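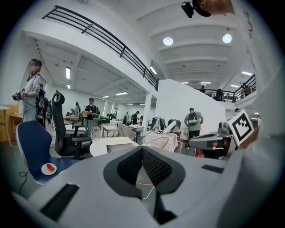
Emerson Medeiros reckons a chair stops being a chair the minute there's a flat thing near it that needs putting down, and that no amount of shelving will fix it. Buy all the tables you like, the reply went, people will still use whatever seat is closest to their hand.

I'm inclined to agree, though I'd like it to be less true, given what we've spent on furniture.

Rooms in Use, page 2: the big room at Drirnton

The first page of this gallery was the brochure version and I was rude about it, so it seems only fair to look at the big room on a working day. For anyone new, Drirnton is the shared workspace I've been paying for since January. The big room was sold to members as "flexible", a word I now treat the way I treat "cosy" in a rental ad. Flexible means the furniture has wheels or it doesn't match, and usually both.

The blue office chair with the plate on it: A small white plate with something red-orange to eat. The seat is a decent height for the job if you're standing, and it's right there, so nobody looks further. It's also the seat somebody will pull out later while looking at their phone. I have sat on a mandarin in this building and I don't recommend it.

The black mesh chair: Tall, with a headrest. I've never been persuaded by headrests on office chairs. If you're leaning back far enough to need one, you're having a rest, and there ought to be a couch. In a room where most people are on their feet it makes a very good coat stand, and I suspect that's where it'll end up.

The white woven basket: On a table, where baskets go when they haven't got a shelf. My complaint with baskets is an old one. They look tidy from across the room and they tell you nothing. Put a label on it or get a clear tub.

The wire basket: A better class of basket altogether, in front of the table with the pink-and-white cloth. You can see what's in a wire basket without upending it. Small things fall through, but small things shouldn't be in a basket that size to begin with.

The pink-and-white cloth: I came ready to sneer at this and couldn't manage it. A cloth softens a hard room more than any acoustic panel I've been asked to admire. My doubt is the laundry. Who takes it home, and how often? At my last place the answer was "a roster", meaning it went grey and then went in the bin.

The white round chair: Next to the woven basket. Round chairs photograph beautifully and I've yet to meet one I could sit in for the length of a phone call. Happy to be corrected by anybody with a different spine.

The stacked boxes: Cardboard, over on the right. Every shared room I've worked in has had a stack like this. Ask whose they are and you'll hear they're going soon. I don't say these ones aren't. I do say that when I left my old studio I flattened boxes that had outlasted two leases.

The light wooden table and the cabinet: Over on the left, wood in front of wood, and the only corner that looks as though it was chosen by one person on one trip. I like it. I'd put the kettle there, and I'd be told there's a kitchen.

The cable on the floor: Thin, black, under the blue chair. Wheels and cables don't get on. A bit of cloth tape costs less than a new cable and a lot less than a sore wrist, and I've said as much on the feedback form (twice).

Some sums, for those who asked

Members were sent a breakdown of the fit-out earlier this year, and I've had a few messages wanting the numbers. The seating for the whole building came to $2,324, second-hand, covering 40 chairs. That's a fair price and I'll say so plainly. The Flivier storage units cost another $717, and those I'm less sure about. They're open cubes, too deep for a book and too shallow for an archive box, so they fill up with the sort of thing you'd otherwise leave on a desk. I measured mine with a ruler and then with a lunchbox. The lunchbox fits sideways.

I was told the Flivier cubes would "free the surfaces". Look at the picture and make up your own mind about the surfaces.

There was also talk of a Tekin folding trolley, which I'd have voted for if there had been a vote. A trolley can hold a plate, a basket and a box, it can be shoved against a wall at night, and nobody mistakes it for somewhere to sit. It was knocked back because it would "add to the clutter". I've thought about that sentence a fair bit.

What I'd change, if anyone wants a sceptic's opinion

Put a small side table near the blue chair and leave it there for a fortnight. If plates turn up on it, I was right. If they turn up on the chair anyway, Emerson was, and I'll owe a coffee.

Give the boxes a date in thick marker. Keep the pink-and-white cloth and buy a second one, so the first can be washed. Let the round chair go to whoever says it's comfortable, on condition they use it.

Leave the middle of the room alone. I had a theory that it needed a proper layout, with rows, and I drew one up on the back of an invoice. Then I spent a morning watching people move through Muvden, the smaller room down the hall, which does have rows, and they went around the tables like water around rocks and ended up standing in the doorway to talk. The big room is untidier and people get past each other in it. I don't love conceding that.

A few readers have asked whether I'm going to be this grumpy about the kitchen. I haven't decided. There's a drawer in there full of lids, and I'd like to go through it with an open mind before I start on the captions. If you've got a lid at home that fits nothing, it may well be one of ours. Drop it at the front counter before ten in the morning, when there's somebody there to take it off you.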